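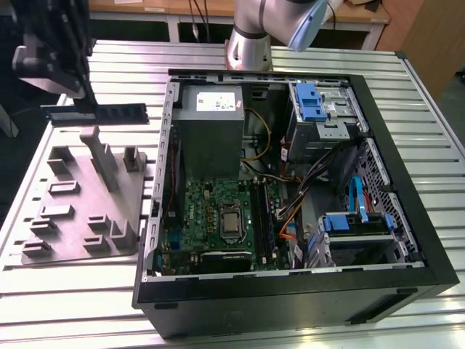
Who Owns the Workshop?

A co-operative is a business owned by the people who work in it or buy from it. Most businesses are owned differently. One person, or a group of people called shareholders, puts in the money and receives the profit. Profit is what is left after all the bills and wages are paid.

In the 1800s, many workers laboured long hours in mills and mines for low pay. Some writers argued that workers should own their workplaces together. This idea is part of socialism. Socialists do not all agree. Some want the government to own large industries. Others prefer many small co-operatives.

How does a vote work?

In a company with shareholders, a person with 100 shares usually has 100 votes. In a co-operative, each member usually has one vote, no matter how much money they put in.

Take the town of Feltow. The Sorby Bakery Co-operative there has 1,753 members. Last July they voted on whether to open a second shop in Flallileck. The plan needed more than half of the votes cast. It passed, and the shop opened with over 2,000 loaves ordered for its first week.

What are the problems?

Voting takes time. Members may disagree, and a co-operative can find it harder to raise money than a company that sells shares. Baert Mill, also in Feltow, began as a co-operative and was later sold to a private owner when it could not pay for new ovens.

Words to know

Shareholder: a person who owns part of a company.
Member: a person who belongs to a co-operative and can vote.
Wage: money paid for work.

Page updated April 2024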